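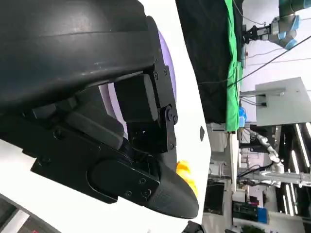 Tovell Community Kitchen Grant
Progress report, second period
12 October 2022

Work on the evening meal program continued at both sites this period. Dellau is open four nights a week and Gondal two. We served 902 meals at Dellau and 717 at Gondal. Gondal lost a week of service in August when the water main on its street was replaced.

The new walk-in cooler at Dellau was installed and passed inspection. Deliveries now come twice a week instead of daily, and the driver's hours have been cut to match. The old cooler was sold for parts and the money went back into the food budget.

We dropped disposable dishes at both sites in July. Trash pickup at Dellau went from three bins to one. 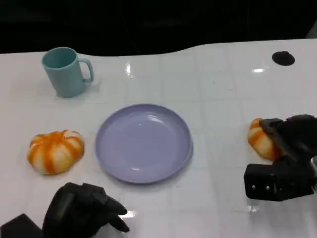
Dishwashing takes longer than we planned for. The Gondal kitchen has one sink and no machine, and the last shift often runs past closing. We have asked Stama for a quote on a small undercounter unit and will send it to you when it arrives. It would need a new drain line, which is not in the current budget.

Registered households stand at 203. Sign-up forms are now available in Spanish and Portuguese.

Spending is on track except for cooking oil and eggs, both well over the estimate. We would like to move money from the printing line to cover them and need your approval in writing.

Still to do before December: food safety training for new kitchen staff, repair of the Gondal back steps, and the holiday meal schedule.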